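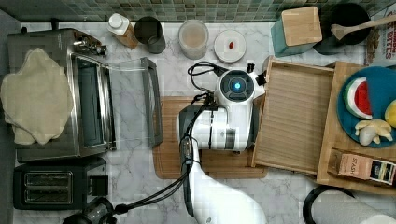

Fig. 1. Kitchen counter with toaster oven and cutting board.

For my food science project I wanted to know why my bread goes stale so fast, and whether the way you store it makes any difference (my family has argued over this for years!). I baked plain white loaves using Suvarna flour, each weighing 719 grams once cool, and kept them three ways: in a paper bag, in a plastic bag, and in the fridge. The recipe came off the back of the Brendo yeast packet and I didn't change a thing except the salt, which I forgot in the first batch, so that batch doesn't count.

Every morning I cut one slice from each loaf and pressed it with a 700 gram weight for 20 seconds. Then I measured how far it squashed. Stale bread hardly squashes at all.

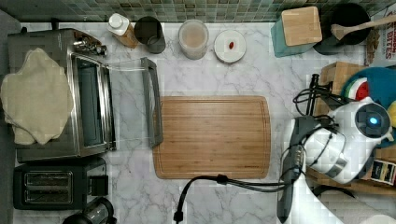
The fridge loaf was the big surprise for me. By day two it was already firmer than the plastic bag loaf, even though it didn't feel dry. I read up on this and it has to do with the starch going back into crystals, and cold speeds that up. The paper bag loaf got a crust like a roof tile.

I also toasted a slice of each and gave them to my classmates at Rostau without saying which was which. We got 28 score sheets back, and most people couldn't tell the fridge toast from the plastic bag toast. I would like to try the freezer next, and maybe rye.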